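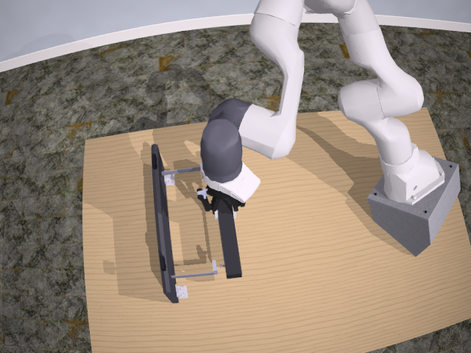
Beschaffung Montagezelle Lilloneck: Galerie zur Simulationsphase

Stand 19. Februar. Vor der Freigabe des Budgets wird die Zelle im Modell aufgebaut. Geprüft werden Stellfläche, Reichweite und Greiferkonfiguration. Das Bild am Seitenanfang stammt aus diesem Modell.

Zum Bild: weißer Gelenkarm auf grauem Sockelblock, schwarzer Rechteckstab im Greifer, daneben das hochkant stehende dunkle Paneel mit zwei dünnen Metallstäben. Tischplatte in Holzoptik, Boden mit Steinfliesen.

Stellfläche
Arm und Werkstück teilen sich im Modell einen Tisch. Für die reale Zelle sind 2 Varianten angefragt: Sockel auf der Tischplatte oder getrennte Bodenkonsole. Die Konsole verursacht Mehrkosten beim Fundament und verlängert die Lieferzeit um 9 Wochen.

Greifer
Angeboten von Susanari und Choo. Gefordert sind 80 mm Hub und wechselbare Fingerspitzen. Ersatzfinger sind als eigene Position auszuweisen, nicht als Teil des Wartungspakets.

Vorrichtung
Die Aufnahme für das Paneel ist in keinem der Angebote enthalten. Ernero kalkuliert sie separat, einschließlich Konstruktion und Erstmuster.

Budget
Für Integration und Inbetriebnahme sind 22 Prozent der Investitionssumme angesetzt. Schutzeinrichtung und CE-Dokumentation werden getrennt geführt. Die Simulationslizenz läuft über das laufende Budget.

Termin
Angebotsvergleich nach Eingang der überarbeiteten Layouts. Aufstellung in Halle Lilloneck im Oktober.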